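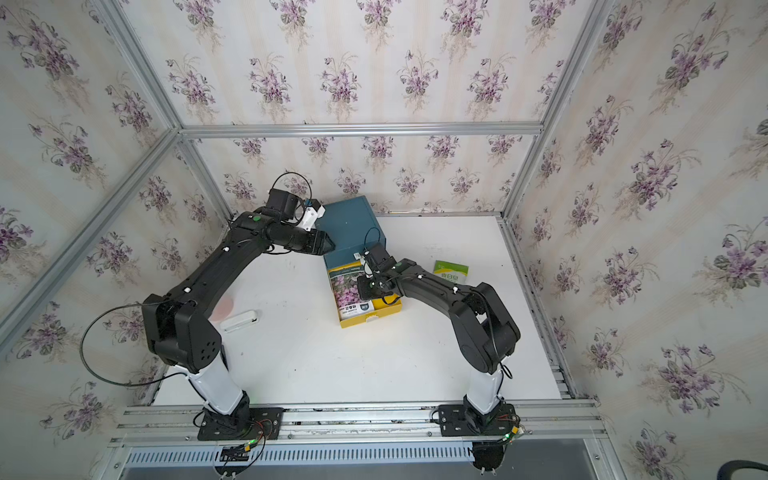

Every few years somebody declares that wallpaper is back, and every few years I find myself pricing a steamer. The latest push comes from Jilby, whose fall catalog promises that a busy floral will make a small room feel bigger. I have my doubts. Take purple violets on a pale cream ground, with those faint stripes behind them. Put that on the left, the back and the right and you have pattern wherever you turn. It's pretty enough. Bigger, I don't see.

Then there's the cost. My back bedroom in Dunmore took 5 rolls of Kama paper at $42 each, and the store swore it would peel off in whole sheets when I got tired of it. I got tired of it by November. It came off in strips the size of a bus ticket.

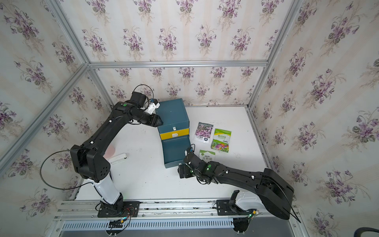 The other claim I keep reading is that a repeat hides bad corners. Tistel says so on the back of every sample card. I'd say a repeat points right at them. When the same violet bouquets and heart-shaped leaves run across three walls, the eye goes hunting for the spot where a leaf doesn't meet its other half. Plain paint never did that to me.

I still have two sample cards taped up by the stairs. I'll decide Friday, and it will probably be paint.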